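Forums > Utes & 4WD > Engines and Driveline

Skernix diesel ute – oil change interval, who do you believe?

tailgate_tragic
Mine's the Grandano with the 2.4 and it's coming up on its first service. The handbook says 12 months, the bloke at the Fandmont dealership says halve it if you tow. I tow a camper maybe twice a year! I've got service costs on the brain.
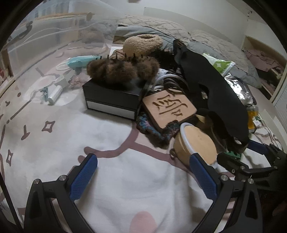
Black box with the pale strip, on the bed with the rest of the pile

dustyflares
Halve it. Oil's cheap, turbos aren't. I paid $914 for my last big service and I'd still do it early.

Hoani
Nah, disagree. Twice a year isn't heavy towing. Follow the book and keep your receipts for the warranty – dealers love an extra visit.

dustyflares
And when the oil's black at 2,000 km?

Hoani
It's a diesel mate, it's black by the time you leave the driveway.

tailgate_tragic
Ha, fair enough. I rang another workshop at lunch and they reckon they'd do oil and filter only, in between the book services, and it won't muck up the warranty if they use the right grade. 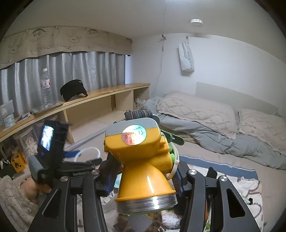
They're also $50 cheaper on the filter, so I'm leaning that way. Anyone know if the sump plug washer comes in the kit or do I ask for it?

dustyflares
Ask for it. Mine didn't have one.

This site uses cookies. Accept | Manage settings
Contact us | Back to top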